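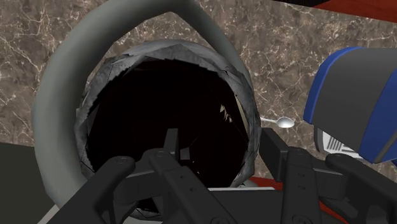 *by Gintarė Tamošiūnaitė, November 21, 2023*

# Cirnent: kitchen chores, simulated

Hi! I put this set together after one too many people asked me when a robot is going to clean up their kitchen. My short reply is "not this winter." The longer one is in the data, so please dig in.

Cirnent has 2,682 runs of one arm at a rendered kitchen counter. Everything is simulated, so no real mugs were harmed (I did lose a fair bit of sleep, though). The chores are small ones:

- take hold of something by its wall or its handle
- move it to another spot on the counter
- set it down and let go without knocking it over

Sounds easy, right? My kid can do all of it with a cookie in the other hand. For an arm, just getting one finger inside a rim and the other outside it is a job, and a chunky handle makes it worse. Then you add spoons, a sponge, a kettle, spatulas and a big gray and blue container hogging the counter, and now the arm has to get around all that too.

Each run comes with more than one view, and please use them! The arm loves to stand right in front of the thing you want to look at.
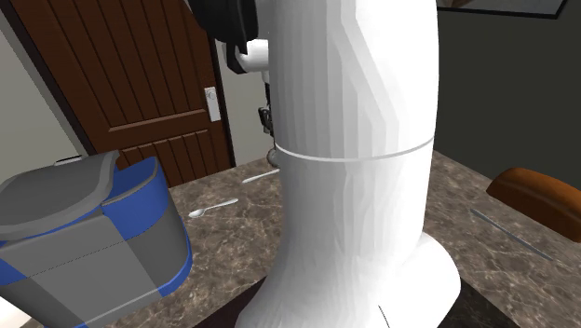 Dalia Adomaitis wrote back after trying the first release that I'm being too gloomy. Her take is that a machine doesn't have to do the whole kitchen, and if it could clear one counter overnight, slowly, she'd put up with a lot of dropped forks.

Fair enough, and I've gone back and forth on it. Slow I can live with. What bugs me is a chore left half done, because then I have to come over and figure out where it quit. So I score a run as finished or unfinished and give no partial credit. 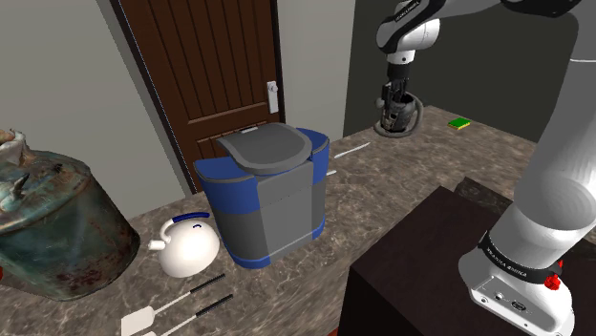
If you'd like to score it more kindly, the step labels are in there and you can roll your own.

## Odds and ends

- Split: 10 folders for training, 3 for testing
- Labels: by hand, me and Dalia, over 14 evenings
- Known gap: no water, no food, no soap. Washing up is a whole other beast
- Next: the Stirkthorpe add-on, with drawers, in January if I'm lucky

Found a bad label? Open an issue and tell me the run number.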